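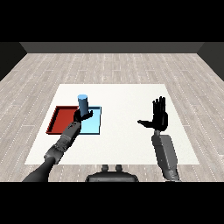
Pralport LED panel, 60 cm, 4000 K

I bought two of these for a windowless workroom that had been running on a pair of old fluorescent tubes. The room gets used for sorting paperwork and mending small appliances, so even light on the bench mattered more to me than output.

The panel ships with a driver, four spring clips and a suspension kit. The driver is made by Oline and sits in its own housing — allow for it if your ceiling void is shallow. Terminals are push-in and accept solid wire without trouble. Stranded wire needs ferrules, and the sheet doesn't mention them.

Color is neutral, with no visible green cast next to the Hollitell panel in the hallway. Uniformity across the diffuser is good apart from a slightly brighter strip along the driver side. I measured 39 W at the wall after half an hour. Case temperature stayed low enough to keep a hand on.

Dimming is the weak point. Below a quarter of the range the output steps visibly, and one unit buzzed on a trailing-edge dimmer. Zlata Semeniuk at Polishchuk, where I ordered them, replaced the driver in February. The new one is quieter but steps the same way.

The suspension wires are 196 cm long and the grippers hold. Trim them after leveling, not before.

Fine for fixed output. If you need smooth dimming, look at something else.

Femi Mohammed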